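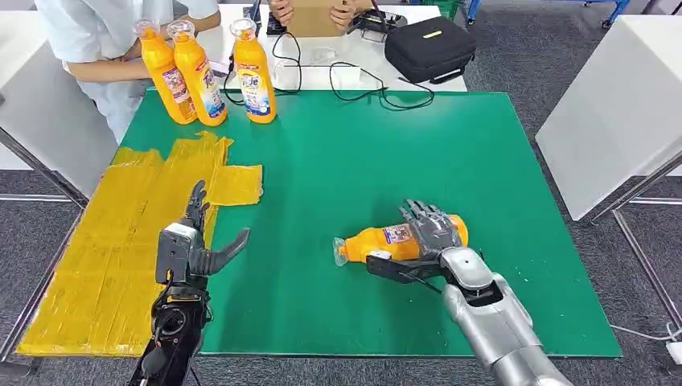
4.1 Preparing the work surface

The Dullis bench-top laminator must be set up on a flat, stable worktable before the feed tray is fitted. Cover the area in front of the feed slot with a mat large enough to support the longest sheet you intend to process. A green mat that covers most of the table, as illustrated, gives enough room for loading and trimming. The yellow tape on the left portion of the mat has a stepped, uneven outline; if you use tape to mark your own loading zone, finish the edge nearest the feed slot with a single straight strip so that sheets can be squared against it.

Note: The mat is not supplied. Any mat that lies flat without curling at the corners is suitable.

4.2 Positioning the laminator

1. Remove the two transit screws from the underside of the base. Keep them in the accessory bag. They must be refitted if the unit is moved by courier.
2. Place the laminator at the rear of the table with the feed slot facing the operator.
3. Leave a gap of 100 mm on each side of the casing. The vents are on the sides only.
4. Leave 1,000 mm clear behind the exit slot if you will be using roll film. For pouches, the length of the longest pouch is sufficient.
5. Check that the unit does not rock. Turn the front feet anticlockwise to lower them. The rear feet are fixed.

CAUTION: Do not lift the laminator by the feed tray or the exit guide. Use the recessed grips at each end of the base.

4.3 Fitting the feed tray

1. Hold the tray at a shallow angle, printed scale facing up.
2. Insert the two tabs into the slots below the feed opening.
3. Lower the tray until both tabs click. If only one side clicks, withdraw the tray and start again.
4. Slide the paper guide to the left-hand stop. The guide should move freely along its full travel – if it binds, the tray is not seated.

The tray supplied with units marked Series 2 on the rating label has a longer left tab. It does not fit earlier units, and earlier trays must not be trimmed to suit.

4.4 Connecting power

1. Set the rocker switch on the rear panel to O.
2. Connect the lead to the laminator first, then to the wall outlet.
3. Switch on at the outlet, then set the rocker switch to I. The amber light comes on.
4. Press HEAT. The amber light flashes while the rollers warm up and turns green when the selected temperature is reached.

WARNING: The rollers and the metal trim around the exit slot become hot enough to burn. Do not touch either while the green or amber light is showing.

Do not run the laminator from a power board that is also supplying a heater, kettle or guillotine motor. The unit draws its highest current during warm-up, and a shared board may trip partway through the cycle.

4.5 Running a test pouch

Carry out this test after first set-up, after any change of film and whenever the unit has been moved.

1. Select the setting that matches the thickness printed on the pouch packet.
2. Place a sheet of plain paper in the pouch, leaving an even border on all sides.
3. Feed the sealed edge first, keeping the long side of the pouch against the paper guide.
4. Let go of the pouch as soon as the rollers take hold of it. Do not push.
5. Allow the pouch to leave the exit slot completely, then lay it on the mat to cool.

Check the cooled pouch against the following:

Cloudy or silvery finish – temperature too low. Go up one setting and repeat.
Ripples along the length – temperature too high, or pouch lifted while still warm.
Skewed border – paper guide not at the stop, or tray not seated. See 4.3.
Lines across the width – adhesive on the rollers. Run the cleaning sheet through twice.

Note: Always cut after laminating. If the border is trimmed before the pouch goes through, adhesive will be pressed out onto the rollers.

4.6 Resetting the sheet counter

The counter on the rear panel records every pass, including test pouches and cleaning sheets. A new unit may show a small number from factory testing. On a used unit, record the reading before you reset it (for example, 1,661) and enter it on the service card inside the rear cover.

1. Hold HEAT and REVERSE together until the display goes blank.
2. Release both buttons. The display shows 0.

Roller cleaning is due every 1,000 passes. The service light comes on at that point and stays on until the counter is reset.

4.7 Related sections

Roll film: section 5
Clearing a jam: section 7.2
Spare trays and cleaning sheets: Jukbridge parts list, appendix B

Section revised 19 May 2024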